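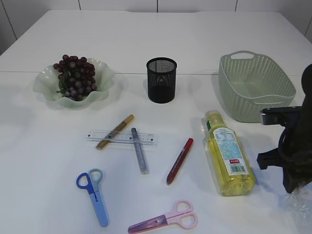
Arbeitsfläche Zelle 2, Ticket 732

Projekt: Ristira
Betreff: Greifer schließt vor Freigabe, Abweichung von der Arbeitsanweisung Sulside
Priorität: mittel

Fehlerbild: Schließbefehl wird angenommen, bevor die Freigabe der Steuerung anliegt. Tritt nur nach Wiederanlauf auf. Laut Anweisung muss der Greifer bis zur Freigabe offen über der Fläche stehen.
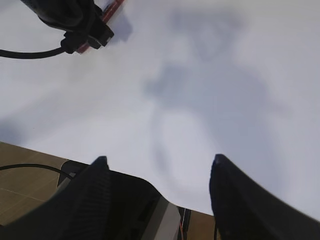
Esteves, 28. August 2018

Log geprüft. Freigabe kommt 600 ms nach dem Hochlauf, die Sperrzeit war auf 50 ms parametriert. Wert stammt aus der alten Drodow-Vorlage. Sperrzeit auf 600 ms gesetzt, Neustart ohne Fehlermeldung.
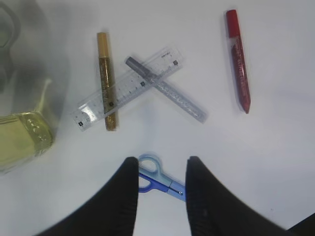 Die Anweisung verlangt außerdem eine definierte Lage der Teile vor jedem Wiederanlauf. Überkreuz liegende Teile wie Lineal und silberner Glitzerstift sind vor der Freigabe zu trennen. Dieser Punkt fehlt in der Checkliste von Ristira und wird nachgetragen.

Offen: Sperrzeit wird beim Einspielen der Vorlage überschrieben. Bis zur Korrektur
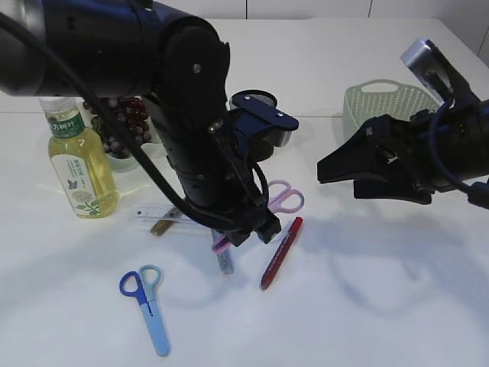

ist der Parameter nach jedem Einspielen von Hand zu kontrollieren und im Schichtprotokoll einzutragen. Neue Vorlage für November vorgesehen.

Status: in Beobachtung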